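Sim notebook, June, 4:55 pm

OK so the Skelton kitchen is still eating my afternoon. After the solver change last night I queued 60 grasp runs, and 11 of them ended with the arm doing that horrible shudder and flinging whatever it was holding clear off the counter! Logs say the contact force goes past 2,000 N for a single step, then the velocity limit trips, then everything goes NaN and the run dies. The limiter is supposed to catch it one step earlier (that was the whole point of the Golach patch, grr).

Side view and wrist view, both from the kitchen with the marble front:

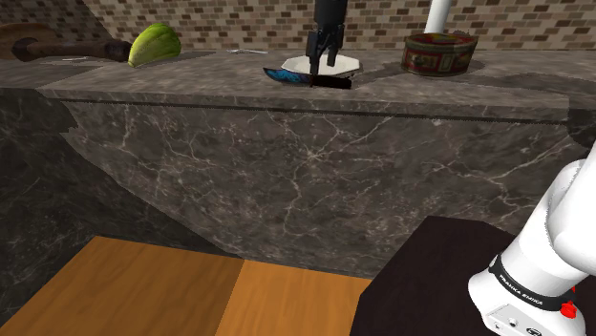
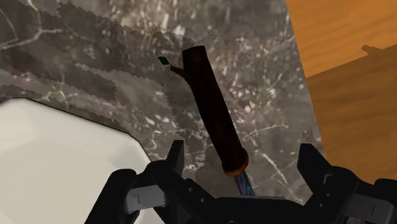 Kimutai Gachanja thinks I'm blaming the wrong thing. He told me the fingertip collision mesh got swapped when we merged Plister, and that the old one never spiked for him, even with the finger gain at 55. Fair point, I hadn't looked at the mesh at all.

So: old mesh back in, same seeds, same gain, limiter left alone. If the spikes are still there I'm going back to the patch. Please don't copy these gains to the real arm yet, whoever reads this!

Rerun started 5:20, output in my folder under Kanaujia.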